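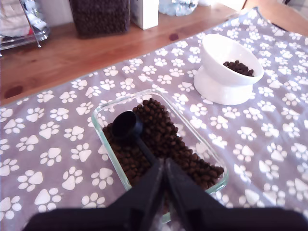 Print | E-mail

Small Claims, Big Relief: A Night at the Sarari Legal Clinic

12/26/23

The doors of the old Hulus Hardware building open at six, and by then the line usually reaches the bakery. People come with grocery bags full of paper: repair bills, letters from insurers, a lease folded so often that it's splitting down the middle. They leave, most of them, with a plan for small claims court, and I can't think of a better way to spend an evening than watching that happen!

The Sarari clinic runs one night a week. Each visitor gets a table and 56 minutes, an odd number that survives from the days when the meeting room had a coin-operated heater. Lawyers from Awasthi, the firm across the street, take turns at 4 tables. They don't take anyone's case. They read, ask questions, and help people put their story in order — which is harder than it sounds when you're angry.

And people are angry. One woman had her parked car sideswiped in April and was still out $500, the amount of her deductible. The other driver had stopped answering her letters. She had photos, an estimate and a witness's phone number, but her written statement ran to nine pages and began with the day she bought the car. Her lawyer got it down to one page, with dates on the left and dollar amounts on the right. She read it out loud twice and you could hear her voice get steadier.

What surprised me was how much of the work is plain housekeeping. Put the papers in date order. Make 3 copies. Find the exact legal name of the business you're suing, because the name on the sign may be different from the one on file with the state. A man in a dispute with his moving company found that out when his first claim was sent back.

The clinic's newest project is Gratuno, a practice hearing held on the last session of each month. Visitors stand up, give their side in a few minutes and take questions from a lawyer playing the judge. It's nerve-racking and wonderful. I sat through five of them and forgot to eat the sandwich in my bag.

Sessions start again after the holidays. Bring your papers, even the messy ones, and get in line early.

Print | E-mail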